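Kapitel 4
Was auf dem Tisch liegt: Kleinkram erfassen, ordnen, loswerden

Lernziele
Nach diesem Kapitel können Sie einen Bestand an Alltagsgegenständen aufnehmen, Gruppen bilden, die länger als eine Woche halten, und begründen, warum ein Schlüssel ohne Schloss trotzdem Platz verbraucht.

4.1 Der Tisch als Zwischenlager

Die Haushaltslehre hat sich lange mit großen Dingen beschäftigt: Schränken, Vorräten, Wäsche. Der Kleinkram kam im Anhang vor, meist unter »Sonstiges«, und dort liegt er in den meisten Wohnungen bis heute. Gemeint ist alles, was in eine Hosentasche passt oder einmal hineingepasst hat, dazu die Geräte, die man nur kurz ablegen wollte. Kurz ist in diesem Fach eine dehnbare Größe.

Im Übungshaushalt Kasa, auf den wir in diesem Buch immer wieder zurückkommen, ergab die erste Bestandsaufnahme 300 Kleinteile in einer Wohnung mit zwei Zimmern. 18 davon waren Schlüssel. Für vier ließ sich ein Schloss finden. Die übrigen wurden nach längerer Beratung wieder in die Schublade gelegt — man weiß ja nie.

Wer Ordnung schaffen will, braucht zuerst eine freie Fläche und dann den Mut, sie wieder vollzulegen. Alles kommt auf den Tisch, auch das, was man für längst geordnet hält. Geldbörse und Kartenetui, Schlüsselbund und Anhänger, Telefon und Spielkonsole werden nebeneinander zu Nachbarn, die sich im Alltag nie vorgestellt wurden. Erst auf dem Tisch fällt auf, dass sich manches von selbst zusammenfindet: Technik zu Technik, Taschenware zu Taschenware.

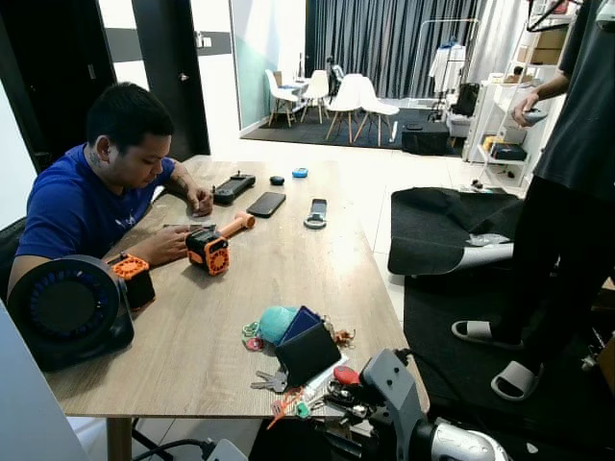 Im Kurs Marín kam an dieser Stelle der Einwand, das Auslegen sei verlorene Zeit, man könne ebenso gut gleich in Schachteln sortieren und spare sich einen Arbeitsgang. Der Einwand ist beliebt und nicht ganz falsch. Wer sofort sortiert, sortiert allerdings nach den Schachteln, die er zufällig besitzt. So entstehen Kategorien wie »Flaches« oder »Keksdose«.

4.2 Drei Ordnungen und ihre Tücken

Nach Art: Schlüssel zu Schlüsseln, Geräte zu Geräten. Das sieht am Abend vorzüglich aus und zwingt einen am Morgen, vor dem Verlassen des Hauses vier Behälter zu öffnen.

Nach Ort: Was zur Haustür gehört, wohnt an der Haustür. Das Tirosano-Verfahren (siehe Kapitel 7) arbeitet ausschließlich so. Es setzt voraus, dass alle Beteiligten dieselbe Haustür meinen.

Nach Gebrauch: Tägliches vorn, Seltenes hinten. Der Altilent-Bogen im Arbeitsheft fragt deshalb bei jedem Stück nach der letzten Benutzung. Antworten wie »demnächst« sind unzulässig.

In der Praxis mischt man. Ein Schlüsselbund mit bunten Anhängern ist zugleich Werkzeug, Andenken und Geräusch, und er wird in keiner der drei Ordnungen lange still liegen.

Aufgabe 1
Leeren Sie eine Schublade Ihrer Wahl auf einen Tisch. Bilden Sie Gruppen, ohne sie zu benennen. Geben Sie ihnen erst am nächsten Tag Namen. Das Wort »Sonstiges« dürfen Sie einmal verwenden.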